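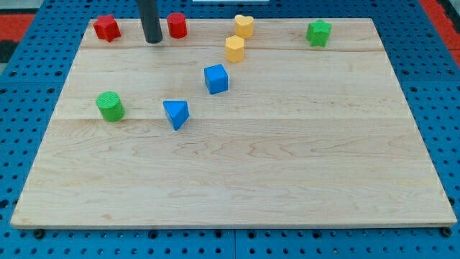 The coordinator of the Cenell toy library has a clear view of what belongs on a play table. "A maple board and a few coloured shapes," she said, when asked what families borrow most often. "We have had electronic toys come and go, and the shapes are still the first thing to leave the shelf."

The library, which operates from a hall on the Quan campus, lends to 110 households and holds 40 block sets. Each set mixes forms and colours. A child may find stars in red and in green, a yellow heart, a yellow hexagon, a blue cube and a blue triangular prism, along with cylinders. The coordinator said the repetition is deliberate.

"If every star were red, a child could sort by colour and never look at the shape," she said. "With a red star and a green star, there is a decision to make. Some children put the two stars together. Others put the red star beside the red cylinder. Staff are asked to leave either arrangement alone."

The boards are made by Grornier, a small joinery, from planks of pale maple joined edge to edge. She prefers the plain grain to a painted finish. "The colours stand out against it, and a scratch can be sanded."

Sets may be kept for five weeks and renewed once. On return, staff wipe the pieces with a damp cloth and check them against a card kept in the bag. The piece most often missing is the heart.

"Parents find it in a coat pocket in September," she said. "We keep spares in the office."

Two further sets will be added to the collection this spring.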